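Home Journal Current Issue Archive Submit Contact

3.2 Bedding survey and allergen sampling

Dust was collected from beds in 132 homes in the Grolludside district between July and the end of the heating season. Each bed was sampled as made up by the household, with no request to change or straighten the covers. 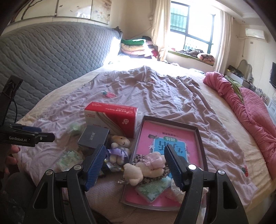
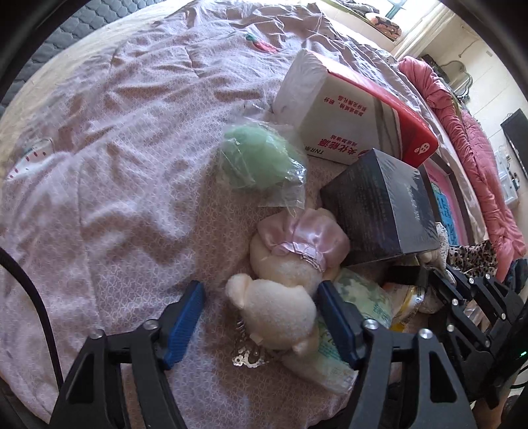 Figure 4. Bed coverings in a sampled home.

Mite allergen was extracted from the dust by the Larkis method and expressed per unit of sampled area. Area was measured on the flat outline of the mattress, which understates the true fabric surface wherever the top cover is wrinkled, as it is in both parts of Figure 4. Dense folds of the kind near the top of the sheet in the second part hold more dust than flat cloth, and a nozzle passed over them at constant speed recovers less of it. A fold correction was therefore applied, following Onyshchenko, with separate terms for loose blankets and for fitted sheets. A total of 784 samples entered the model. Of these, 53 fell below the detection limit and were assigned half that limit. Repeat sampling after 10 weeks gave values in the same class for most beds. Washing interval was the strongest predictor; room humidity had a weaker effect, and mattress age had none once washing was included. Fiber content was taken from the care label where one was present and was otherwise left blank.

Comments

Nermin Türkmen: Was the fold correction applied before or after the log transform? Section 2 reads as if before.

brerkov_lab: We see the same humidity result in our set. Can the label data be shared?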